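Project report, Household Waste and Sorting module
Authors: Mieczysław Kozłowski, Zbigniew Wysocka
Submitted: 2018-10-02

# Floor Litter in Shared Living Rooms: Pickup Order and Bag Placement

## 1. Purpose

The project compares two ways of clearing light household litter from a hard floor into a single bag. In method A the bag stays in one place and items are brought to it. In method B the bag is moved along with the work. We wanted to know which method gives less walking distance and fewer items dropped on the way, and whether the mix of materials on the floor makes a difference.

The work was limited to dry packaging and paper. Food waste, glass and anything sharp were left out under the module safety rules. Sorting into recycling streams was done afterward at a table and is covered only briefly in section 5.

## 2. Background

The Denberg residence has shared living rooms with tiled floors and no built-in bins. Residents take their own bags down to the collection point in the yard. In our first survey most residents said they tidy the floor in one pass before taking the bag down, and that they do not sort until they reach the containers. The Stornilden building, which we used for comparison, has a fixed two-part bin in each living room.

Earlier reports in this module looked at bin size and emptying schedule. We found none that dealt with the pickup itself. The closest was the Flirnness group's report on cleaning carts, but carts are too wide for the rooms we had in mind and their distance figures could not be reused.

## 3. Materials

- Thin plastic trash bags without drawstring, small household size
- Clean empty packaging: tubes, small bottles, snack wrappers
- Used paper, crumpled by hand, in white and brown
- Tape measure and chalk for marking the start point
- Log sheets, one per run

The packaging was collected over one month by both authors and rinsed where needed. Bottles were kept with caps on. Tubes were flattened as far as they would go, but they do not stay flat and were logged as rigid items.

A total of 2,017 g of packaging and paper was collected. Each run used 210 g, weighed on a kitchen scale before the items were put down.

## 4. Method

### 4.1 Layout

Items were dropped from waist height and left where they landed. An item that ended up under furniture was pulled out to the nearest open tile. Plants, boxes and floor mats already in the room stayed in place, and the walking path went around them.

Tile joints were used as a rough grid for the sketches. On diagonal tiling this is awkward, and distances measured along the joints had to be checked again with the tape.

### 4.2 Bag position

The bag was opened fully and set on the floor with the mouth up. Thin bags do not stand well when empty. Folding the rim outward once helps, but the fold comes undone when the bag is moved. In method B we therefore held the rim during every move and let go only after the bag had settled.

### 4.3 Order of pickup

Rigid items went first in half of the runs and paper first in the other half. Wrappers were always last. The person picking up carried one item at a time, except for paper, which could be pressed together into one handful. 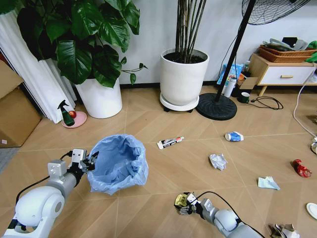 *Figure 1. Open bag held at the rim, with packaging and paper still on the tiles.*

A toothpaste tube, a small plastic bottle and a red snack wrapper are among the items in Figure 1. The bag sags slightly to one side, a shape we noted often in the logs. It matters for method A in particular: a sagging mouth presents a smaller opening from one direction, and the approach has to be made from the other.

## 5. Results

Method B gave the shorter walking distance in every layout with a wide spread. With items close together the difference was too small to separate from measuring error.

Drops were more frequent with paper than with rigid items. Most happened at the bag mouth — the crumpled sheet caught on the rim and rolled off. Starting with rigid items reduced this, as their weight held the base of the bag down.

Table sorting took longer after paper-first runs. Small wrappers had worked their way into the crumpled sheets and had to be picked out by hand.

## 6. Sources of error

1. The 2 authors did all pickups, and both knew the method in advance.
2. Crumpled paper loosens with use. Later runs had bulkier items at the same weight.
3. Chalk marks were partly wiped off by walking and redrawn from the sketch.

## 7. Further work

Tkachuk bag stands are listed in the residence supply catalog, and a run with a wire stand would show how much of the drop count comes from the bag alone. The log sheets should also get a separate column for items that touch the rim but still fall in. At present these are entered as normal pickups.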